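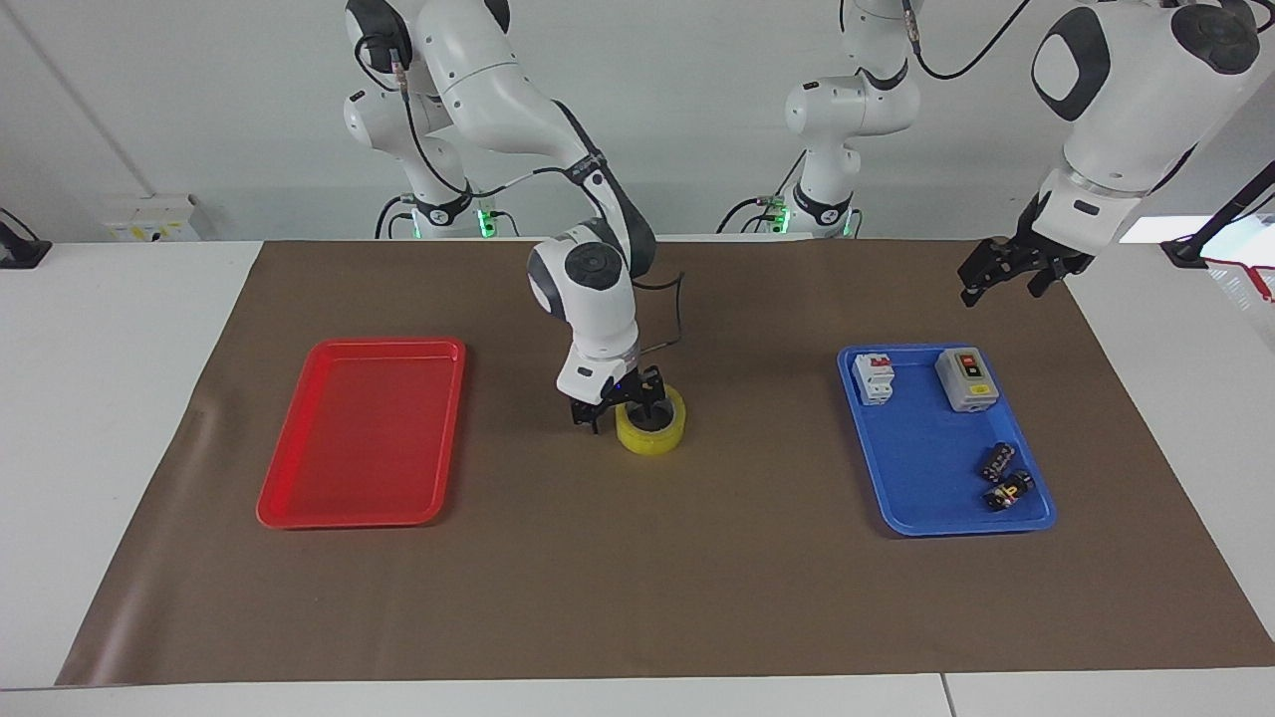
Notes on the grasp planner rewrite for the two-arm sorting cell. Short thread, mostly about ring-shaped objects.

**1/** The old planner fit a box to every segmented object and closed on the narrow axis. Fine for batteries and breakers. For a tape roll it put the grasp center in the hole, then rejected the grasp for having no material there.

**2/** New rule: if the mask has a hole and depth through the hole disagrees with depth at the rim, treat the object as a ring. Sample grasps along the wall, one finger inside the rim, one outside. Score by wall thickness and wrist clearance.

**3/** Translucent tape is still the worst case. Depth on the yellow part is noisy, so Vesna Shehu's filter drops those points and fits the dark core first. The outer radius then comes from the color mask.

**4/** Arm assignment moved out of the planner into Runach, our task scheduler. One arm gets the object, the other gets a hold pose above the mat with its swept volume reserved. The planner now sees the second arm as a static obstacle for the whole pick.

**5/** Planning budget is 400 ms per pick. The ring sampler fits inside it if we cap IK retries at 3. Past that we return no grasp and let Runach choose another object.

**6/** Known bug, issue 2109: the cable loop at the wrist isn't in the collision model. Reinaldo Tavares has a branch that adds it as 2 capsules. Too conservative near the trays, so it's not merged.

**7/** Next is replaying the March logs against the new scorer. Config format changed: `grasp.center_mode` is gone, use `grasp.topology`. Old files fail at load with a clear error.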